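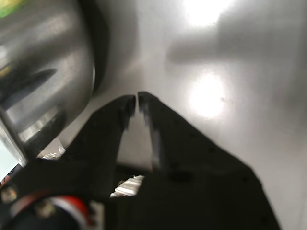
*Black gripper fingers nearly touching, small white ridged part between their bases.*

**Ticket: Wi-Fi drops in the back of the shop**
Opened: September 19, 2022
Opened by: Shahab Ansari
Router: Vamance (the tall one). Provider: Gonalent

Hi again! So the back of the shop is losing Wi-Fi, and I mean properly losing it. The network name is still there, my laptop says it's connected, and then nothing loads for 30 seconds or so, and then it all comes back like nothing happened. Up front by the register it's fine. It started sometime in August, I think after the storm, but I wasn't paying attention then so please don't hold me to that.

What I've tried so far:

- Restarted the router. Helped for a day.
- Restarted the modem first, waited, then the router (your phone person told me to do it in that order). Same thing.
- Changed the 2.4 GHz channel from auto to 11. No difference I could see.
- Plugged the laptop in with a cable in the back. Rock solid all afternoon, so I don't think it's the line.

**Update 1**

Okay, I went through the router log like you asked (what a mess that thing is!) and there were 17 lines saying "client roamed" in one morning, all from my laptop. I also found the Flallesent extender I'd forgotten I owned, still plugged in behind the paper shelf with its light on. It has the same network name as the router. Could the laptop be bouncing between the two? I've unplugged the extender for now and I'll leave it that way overnight.

The signal in the back is down to one bar without it, by the way. Slow, but so far it hasn't dropped.
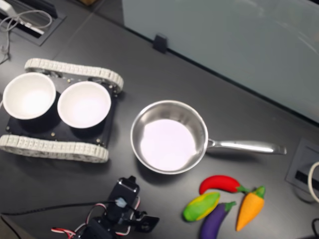 *Dark gray tabletop, two white bowls on the black plate.*

**Update 2**

Still no drops, and I had the inventory spreadsheet open the whole time, which used to be a sure way to set it off. I called Olszewski Electric about running a cable through the ceiling and they can do it, they just want to know where the box goes. My plan is to wire the extender in and switch it to access point mode. Two questions before I say yes to them:

1. Does the extender need its own channel, or can both stay on 11?
2. Do I keep the same network name, or give the back its own? I'd much prefer one name, my sister already can't remember the password for this one.

Please leave the ticket open. I'll paste the new log in once the cable's up, and if you need the firmware version before that, it's on the sticker page in the app and I can grab it tonight.

Shahab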